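Leaving a Job: Sorting the Papers, the Locker and the Last Paycheck

Most of the work of leaving a job happens at the kitchen table. If you have been laid off, or you took a buyout, there is a stack of paper to deal with and a few things in the house that need to change for a while. These tips come from going through it twice, once at Narden and once at a smaller shop.

The paper pile

Get one box and put everything in it. A shoe box is too small. Offer letter, handbook, every letter about the layoff, the benefits packet, old pay stubs. Do not sort on the first day.

When you do sort, make four folders: pay, health coverage, retirement account, and return-to-employer. Anything that fits two folders gets copied. Write the date you received each letter on the back in pencil. The date printed on the front is often a week earlier, and some deadlines run from one and some from the other. The letter should say which. If it doesn't, call and write down the answer.

Do not sign a severance agreement at work. Bring it home and read it twice. Mine ran 60 days of pay and had a page about unused vacation that did not match my last stub. It was fixed after one phone call, but only before signing.

Labels

Cheap file labels curl off in a warm room. Put a strip of clear packing tape over each one. If a label has already gone on crooked, heat it with a hair dryer on low for a few seconds and it will lift. Rub off what is left with a little cooking oil on a rag, then wipe the spot with dish soap.

A phone log

Use a spiral notebook, one call per page. Time of day, number called, what they said, what they promised. Leave the rest of the page blank for the call back. I called the benefits line at 8 a.m. and usually got through. After lunch, forget it.

Things that go back

Walk through the house and the car for anything that belongs to the employer: badge, laptop, charger, parking tag, uniforms, keys. Check coat pockets. Bromard held back part of a neighbor's final check until a gate key turned up in a toolbox.

Wash uniforms before you return them and fold them in a paper bag. For a laptop, clean the keyboard with a barely damp cloth and let it dry with the lid open. Ask for a receipt for all of it, even if it is only a line on scrap paper with initials.

Keep work keys and house keys apart until the work ones have gone back. Stick-on hooks are fine for this. Wipe the surface with rubbing alcohol first, press the hook hard, and wait an hour before hanging anything.

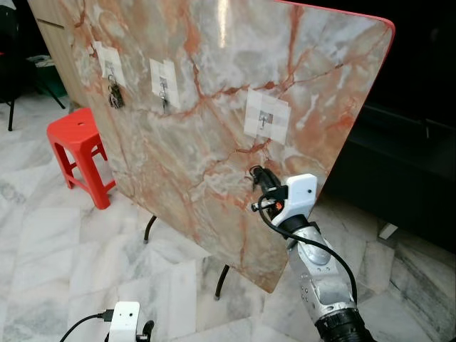
Keys and a key ring on adhesive hooks.

To take a hook down later, warm the tape and pull slowly along the surface. Never pull straight out from painted drywall.

The house budget

List the bills that come no matter what and tape the list inside a cabinet door. Cross off each one as it is paid. I kept $500 in checking that I did not touch and moved $200 a week for groceries and gas. My electric bill that December was $203, so I started running the dryer less and hung shirts over the tub.

Call the car insurance company. If you no longer commute, the rate may drop.

Cook from the freezer first. Write what is in there on a sheet and keep it on the door.

Save the box for a year. You will want it at tax time.

Related tips
Cleaning out a metal filing cabinet
Getting ink off a vinyl tablecloth
Vestetti steam iron: clearing the vents
Freezer list you can print
Dramani work boots, drying and storing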